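Keep the Table Empty

When I moved to this country I brought two suitcases and one strong opinion: a home should have one large table and it should stay clear. My neighbors in Zinstead find this funny. In their houses the table is where the mail lives, and the keys, and the school bags, and a plant which is slowly dying. They eat on the sofa with the plate on the knees. I have been invited many times and I liked all these people, but I never got used to the plate on the knees.

I want to defend the clear table. It is often said that this is a question of being tidy, and I do not agree. My drawers are a shame. I have one drawer in the kitchen that I open only with force. But the table is different, because it is the only place in the apartment which belongs to the next thing and not to the last thing. If it is clear, I can start. If it is full, first I must decide where to put the scissors, the bill, the half of a puzzle, and after this my wish to start is already smaller.

My table is a simple one, bought second hand, and it was the most expensive thing in the room for three years. I paid 400 for it, when a used Woludeck with shelves and a folding side was 378 in the same store. The seller told me the Woludeck was more practical. Maybe it is. But I had seen how such furniture ends, with every shelf full and the folding side never folded out. A plain surface gives you less help, and I think it also asks more of you.

One thing at a time is the rule; on this white table there is more than one.

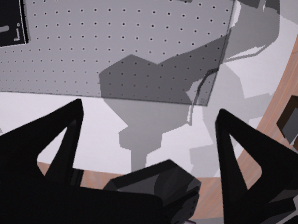
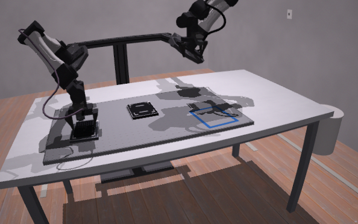
In my grandmother's kitchen this was a rule without words. In the morning the table was for dough. At noon it was for eating, then for homework, and in the evening for sewing. Between these uses it was wiped with a cloth, always by the person who had used it last. I remember the smell of this cloth better than many of the meals.

I know the answer to this. People have small apartments, they have children, they work at home. All true. I lived for two winters in a room in Dristska where the table touched the bed, and I will not pretend I kept it clear every day. There were weeks when I ate standing. But I also noticed that those were the weeks when I called no one and cooked nothing - and when I finally took everything off, I usually wrote a letter the same evening.

So I do not ask anybody to own less. Put the mail on a chair. Put it on the floor, if you must. I only ask that you try it for one week with the table, and then invite somebody for soup.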